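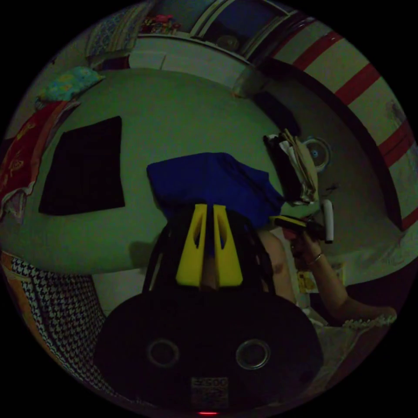
Does the new Bernalton stormwater fee replace part of my property tax, or is it on top of it?

It's on top. The fee is a separate line on the same bill, and the money can only go to drains, culverts and street runoff. A regular house lot pays $156 a year. Your property tax is still figured from assessed value, so the two don't touch each other. I went to both budget hearings and loved every minute, so ask me anything!

Search questions Go
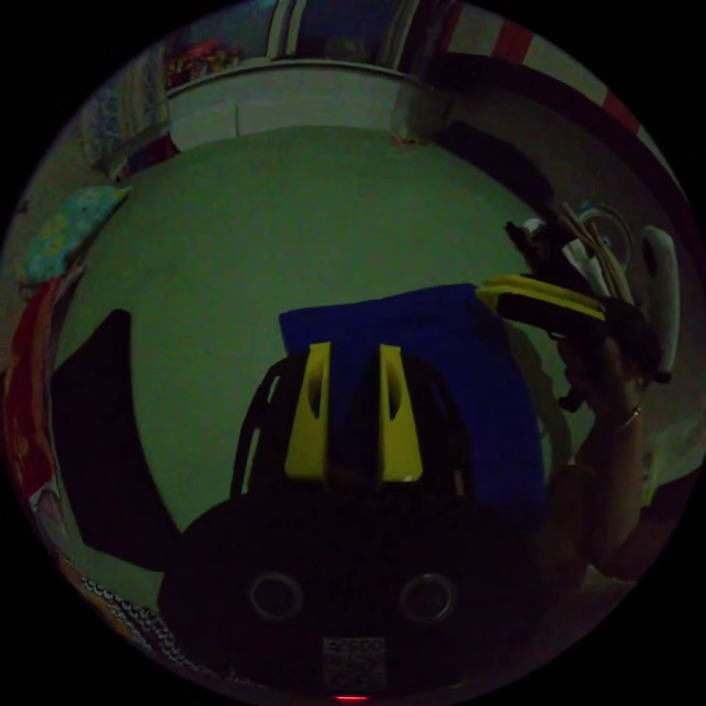 More answers

Good answer above, but it left out the credit! If you have a rain garden or a barrel hooked to your downspout, you can file for a reduction at the county annex on Tawfik Street. It's one page, front and back. Mine took 3 weeks to come through and my fee went down the same year. Get it in before the end of March or you wait for the next cycle. And do read the rate table while you're there, it's great stuff. Corner lots are $195, and small commercial lots like the ones out by Pliris Road start at $587.

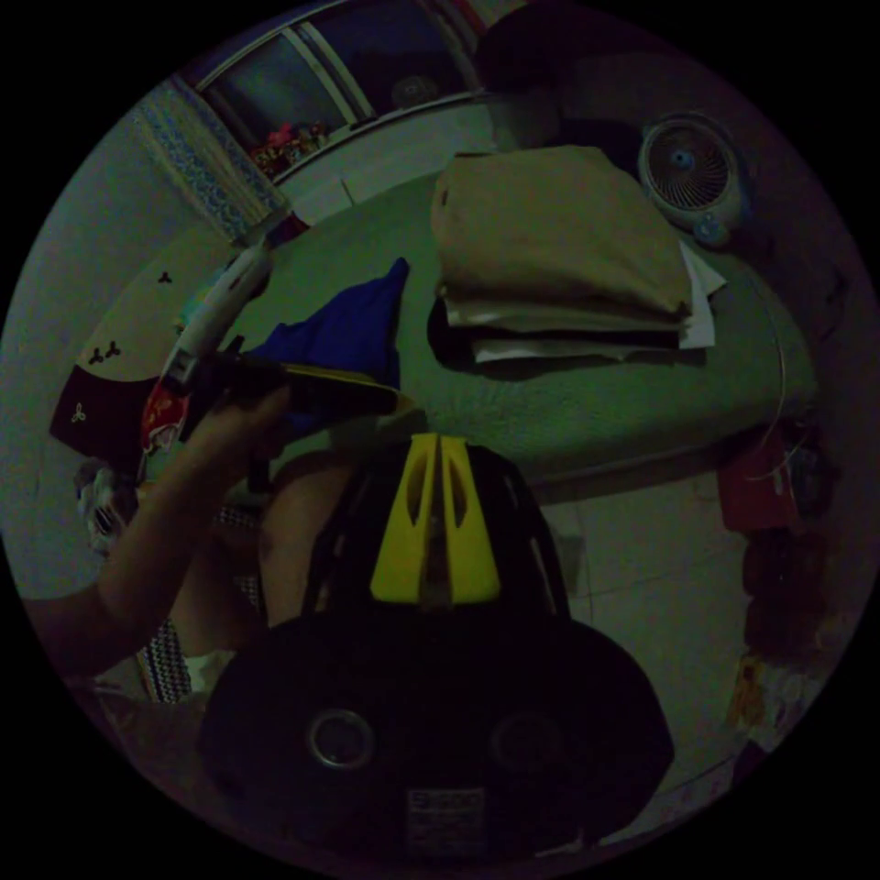
The commercial rate goes by paved area, so a shop with a big parking lot pays a lot more than the shop next door with a gravel one. I think that's a really smart way to do it, and I'd love to see Uma Township try the same thing.

I heard they were going to vote on it again?? Not sure. My neighbor didn't pay it and got a late notice, so I would just pay it.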